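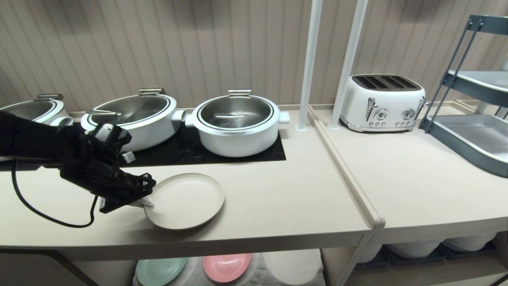 Fig. 1. Cooktop panel set into a counter, with three white pots in a row.

Household Energy, Unit 7: Heat Transfer in Cooking
Instructor: Nosipho Hlongwane
Reading: course pack, chapter on heat and cookware

Three ways heat moves

Conduction is heat moving through a material by direct contact. A pan on an electric coil heats this way, and so does a spoon left standing in soup. Metals conduct well. Ceramic, wood and most plastics conduct poorly.

Convection is heat carried by a moving fluid. Water at the bottom of a pot warms, becomes less dense and rises, and cooler water sinks to replace it. Thick foods such as porridge do not circulate easily, so they scorch at the bottom unless stirred.

Radiation needs no contact and no fluid. A broiler is the usual kitchen case. Dark, dull surfaces absorb more radiant heat than shiny ones.

Induction

An induction hob is often listed as a fourth method, but it is better described as a different heat source. A coil under the glass carries an alternating current. The changing magnetic field sets up currents in the base of the pot, and the resistance of the metal turns these into heat. From there the heat reaches the food by conduction and convection as usual. The glass gets hot mainly from the pot sitting on it.

The pot must have a magnetic base. Test it with a refrigerator magnet. Plain aluminum and copper will not work unless a steel layer has been added.

Lids

An open pot loses heat mostly through evaporation. A lid returns much of that water to the pot and cuts the power needed to hold a simmer. In the Loka exercise you will measure this yourselves.

Worked problem

How much energy is needed to heat 2 kg of water from 25 °C to 50 °C? Use c = 4.18 kJ per kg per °C.

Q = m × c × change in temperature
Q = 2 × 4.18 × 25
Q = 209 kJ

The hob has to supply more than this, as the pot warms too and some heat goes to the room.

For Tuesday

Repeat the worked problem for 488 g of water over the same temperature range. Give your answer in kJ to one decimal place. Then write one paragraph on why a thick base spreads heat more evenly than a thin one. Bring your Loka data sheet, with units in every column.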